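3.2 Cups, lids and what people poke through them

I started this project thinking the cup was the interesting part. I had a whole reading list on paper weight, liner coatings and sleeve thickness, and a spreadsheet to match. Then I spent a wet week in May sitting in the two Gerik coffee shops in Plasstead, and within a day my notes were nearly all lids. People fiddle with lids constantly! They press them down again after the barista has already pressed them down, they rotate them, they take them off to let the coffee cool and put them back on crooked. Quite a few of them push something through the sip hole, and I had no column in my spreadsheet for that at all.

So I added one. Over the observation period Haruto Sekiguchi and I logged 1169 hot drinks leaving the counter in paper cups, and 904 of those had a lid on by the time the customer reached the door. The rest were mostly people sitting in, plus a handful who carried the lid separately (I have no theory about that). We wrote down the cup size, the lid color, whether the lid was touched again after it was handed over, and whether a stirrer or straw went in with the lid still on. We didn't record anything about the customers themselves. The coding sheet is in Appendix B, including the abbreviations, which are Haruto's and which took me a while to learn.

A word on terms, because the literature is a mess here. By "lid" I mean the plastic cap that snaps over the rolled rim of the cup. By "sip area" I mean the sunken part on top where your mouth is supposed to go. By "stick" I mean any long thin thing that a customer puts through or near the lid – stirrer, straw, whatever the shop had in the jar that morning. Some earlier papers keep straws and stirrers apart. I tried that for the first two days and gave up, as customers plainly don't care about the difference and will drink through one and stir with the other.

For the tabletop work we bought a sleeve of black cups with matching lids and stuck with black for everything. I'd have preferred white, to be fair, since stains show up better, but Rhea Tagle pointed out that on our white table a white cup just about vanishes when you're trying to judge whether it's leaning. She was right. The lids came from Wada in cartons of 800, which sounds like plenty until you start throwing away every lid that has been pressed on once. We never reused one. A lid that has been snapped on and pulled off sits looser the second time, and I didn't want that creeping into the numbers.

The table itself is plain white and stands against the wood-grain wall in the small room at Trarkelach. I mention the wall only because the grain runs straight up and down and makes a pretty good plumb line by eye. Cups go near the middle of the table, well back from the front edge, after an early spill that I'd like to forget. We kept the top clear of saucers, napkins and spoons during trials, although I'll admit that my own mug lived on the windowsill.
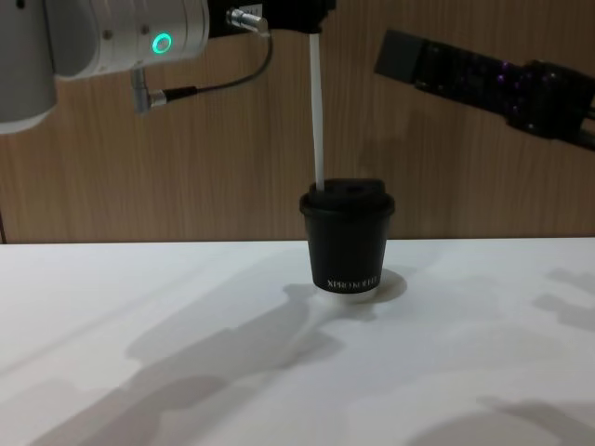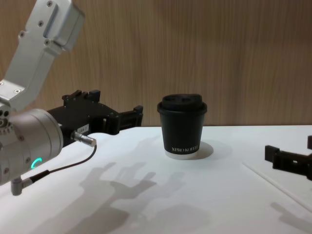
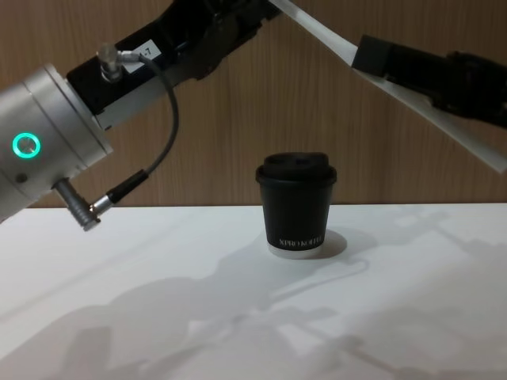
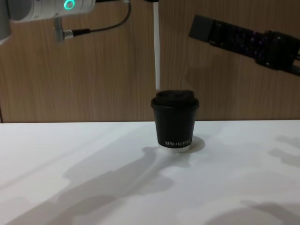 Figure 3. The black cup on the white tabletop, lid on.

What I wanted from the tabletop work was a sensible way to talk about where a stick sits in relation to the lid, because "in" and "not in" turned out to be too crude for my café notes. I ended up with three positions, which I call clear, hovering and seated. Clear is easy: a lidded cup with no stick anywhere near it, as in the second picture of Figure 3, where you can also read XPRO KOFFEE in white near the bottom of the cup. Hovering is the fourth picture, with the tip of the long white rod just above the raised top of the lid. Seated is the first one, where the white stick stands upright and its lower end has gone into the top of the black lid. I like having hovering as its own category. In the shops it covers all those moments when somebody is looking for the hole, or talking to a friend with the stirrer held over the cup, and I'd been dumping them into "not in" and losing them.

Angle is the other thing, and I was sloppier about it than I should have been. A stick that goes in upright can be steered with two fingers, while a slanted one pushes against the side of the hole and can tug the lid with it. In the café log I only wrote "upright" or "slanted", by eye, from a stool across the room. Haruto and I disagreed often enough on the in-between cases that I've left angle out of the main tables and put it in Appendix C, where anyone who wants to argue with us can do so.

One limit I should own up to is that everything above uses a single lid shape. Rhea went through the supplier catalogs for me and entered 4000 product listings for hot-cup lids, and the variety is wild – flat ones, tall domes, tear-back tabs, little plugs on hinges. I'd expect the hovering stage to take longer on a lid with a small hole and to nearly disappear on one with a wide opening, but I haven't tested it and the Gerik shops only stock the one kind. The lid comparison is picked up again in Section 5, after the café results.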